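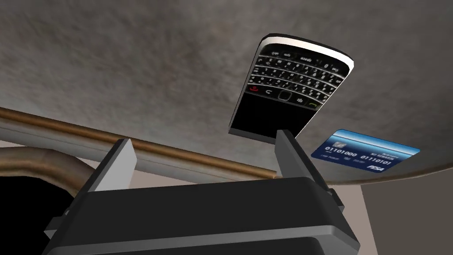 What is a phantom grasp?

A phantom grasp is a fault where a robot's software decides it's holding something and carries on with the job, even though the gripper is empty.

I keep this page in the Kavden fault encyclopedia, and of all the entries I look after it's the one people write to me about the most. You'll also see it called a false hold, an air pick or (in the older Sendton manuals) a "confirmed empty." They all mean the same thing. The arm goes down, closes, lifts, travels to the bin, opens, and reports a job well done, and the part is still sitting where it started.

How it happens

Most two-finger grippers don't have any real sense of touch. What they have is a motor, a position reading and some idea of how hard the motor is pushing. The controller closes the fingers until they stop, then looks at where they stopped. If they stopped early, something must be in the way, so it calls that a hold. If they closed the whole way, it calls that a miss.

That works great on a box. It works a lot less well on a thin thing lying down. A credit card pinched by its faces is so thin that the finger gap looks almost the same as an empty one, so somebody has to set the cutoff very close to zero. Now any little bit of dirt, a worn pad or a slightly bent bracket can stop the fingers early, and the controller happily says it's got the card. I've done this to myself with a crumb of foam tape. It took me most of an afternoon to find and I'm still a bit sore about it!

The other big cause is friction in the gripper itself. A dry slide makes the motor work harder, the current goes up, and software that only watches current reads that as a squeeze.

Phantom grasps in simulation

People are often surprised that this happens in simulators too, where there's no dirt and no worn pads. My own test setup has a flat phone with a keyboard and a blue payment card, both down on a gray surface, and that pair has given me more phantom grasps than anything else I've tried. (The card says FISA on it and the number is in binary, which still makes me smile.)

In a simulator the trouble usually comes from the contact shapes. The object you see and the object the physics engine works with are two separate things, and the second one is often a rough, puffed-up version of the first. If the card's contact shape is too thick, the fingers stop against a card that's drawn thinner than it behaves. If the shape has a lip sticking out past the drawn edge, the fingers can close on the lip, slide off during the lift, and the success check may already have fired. Finger pads can also snag on the surface underneath the object. The motor stalls, the gap stays open, and there's your false hold again.

Then there's the check itself. Plenty of simulated tasks count a grasp as good at the moment of closing, before anything leaves the surface. I did it that way for a long time. When I finally moved the check to after the lift, my lovely score on the card fell from 100 percent to 12. The phone came down too, though nowhere near as far.

The Staltomden stoppage

The case everyone brings up is the sorting line at Staltomden, one February. It ran returned electronics and store cards through an Egger cell on the night shift, and sometime before 2 a.m. one finger pad started to peel. The curled edge kept the fingers from closing all the way, so every attempt counted as a hold.

The cell went on for 500 cycles without picking up a single item. The log was spotless. What stopped it in the end was the infeed, which had backed up far enough to trip a jam sensor. By then the arm had been swinging fast and empty over a growing pile, and when the jam cleared it came down into the pile at full approach speed and cracked a tray guard.

No one was inside the fence, thank goodness. But this is why I file the phantom grasp under safety as well as under lost work. A controller that believes it's carrying a load picks its speeds and its path for carrying a load. It also believes the pick spot is now clear, and that belief gets handed to whatever moves next – another arm, a conveyor, or a person reading a green light on a panel.

Spotting it

Look for a run of successes that's too good. Real picking has misses in it, and a thin-object job with none at all makes me go and stand next to the machine. Plot the finger gap at each hold, too. Cards and phones have very different thicknesses, so a mixed job should give you two clumps. One clump, all at the same gap, means the fingers are stopping on something that travels with them.

Another quick test is to run the job with nothing on the surface. Every pick should fail. I do this on Thursday mornings with the real arm and whenever I change a contact shape in the simulator.

Fixes

The usual fix is a second check after the lift, done by something other than the gripper. A camera looking back at the pick spot is the common choice. Weight works for a phone and is pretty hopeless for a card. A beam across the fingertips is cheap and good, if you keep the lens clean.

For cards in particular, I'd say don't pinch the faces while the card is lying down. Slide it to an edge and grip the part that hangs over, or use suction. In simulation, tighten the contact shapes, turn on the contact view while you do it, and hold the object up for a moment before scoring.

Newer Egger controllers will fault out after a set number of identical finger gaps in a row. It comes switched off, so look for it in the gripper menu under hold checks.

See also: dropped part, double pick, stale pose, pad wear, contact shape mismatch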